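¿Por qué la pajita parece rota dentro del vaso?

¡Hola otra vez! Hoy os quiero contar una cosa que me tuvo intrigada durante años cuando era pequeña. Metía la pajita en el vaso de agua, la miraba de lado y, ¡zas!, partida en dos. La sacaba corriendo y estaba entera. La volvía a meter y otra vez rota. Mi madre ya estaba harta de oírme gritar en la cocina.

Pues la pajita no tiene ninguna culpa. La que cambia de camino es la luz.

Para ver cualquier cosa necesitamos que la luz salga de ella (o rebote en ella) y llegue hasta nuestros ojos. Normalmente viaja en línea recta y tan deprisa que ni nos enteramos. Pero cuando pasa del agua al aire, o del aire al cristal, cambia de velocidad. Y si entra un poco inclinada, además se tuerce. A ese torcerse lo llamamos refracción, que es una palabra un poco fea, pero os la tenéis que aprender porque sale mucho.

Imaginad que vais en patinete por la acera y llegáis torcidos a un trozo de arena. La rueda de delante toca la arena, se frena, y el patinete gira un poquito aunque vosotros no queráis. A la luz le pasa algo parecido al entrar en el agua.

Vuestro cerebro no sabe nada de todo esto. Él cree que la luz siempre ha venido recta, y por eso coloca la parte mojada de la pajita donde no está. ¡Os engaña sin querer!

En el pueblo donde paso los veranos, Trellell, hay una poza con el fondo lleno de piedras. La primera vez que me metí pensé que me llegaría por las rodillas y me llegó por la cintura - menudo susto, y qué fría estaba. Es el mismo truco de la pajita: el fondo parece más cerca de lo que está de verdad. Por eso nunca hay que fiarse de la profundidad de un río mirando desde la orilla.
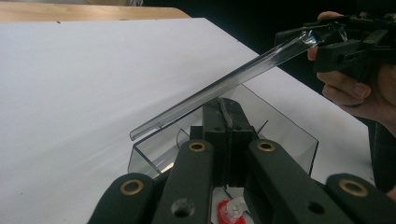 ¿Y con las cosas transparentes qué pasa? Un cristal limpio deja pasar casi toda la luz, pero casi no es toda. Un poco rebota en la superficie, y gracias a esos brillos sabemos que hay una ventana y no nos damos un coscorrón. Bueno, yo me di uno en enero, en la puerta de una panadería. Estaba limpísima.

Ahora os toca a vosotros. Poned una moneda en el fondo de una taza que no sea transparente. Alejaos despacito hasta que el borde os la tape, justo hasta que deje de verse. Quedaos muy quietos y pedid a alguien que eche agua poco a poco, sin mover la moneda. ¡Vuelve a aparecer! La luz que sale de la moneda se tuerce al llegar al aire, pasa por encima del borde y acaba en vuestro ojo.

Si os sale a la primera, probad con aceite de cocina en lugar de agua (preguntad antes en casa, que luego la taza queda pringosa). El aceite tuerce la luz un poco más que el agua. Yo lo hice con un vaso de cada cosa y una pajita en cada uno, y me pasé media tarde agachada, con la nariz pegada a la mesa.

Otro día os cuento lo del arcoíris, que también va de luz que se tuerce, pero con gotas de lluvia y muchos colores.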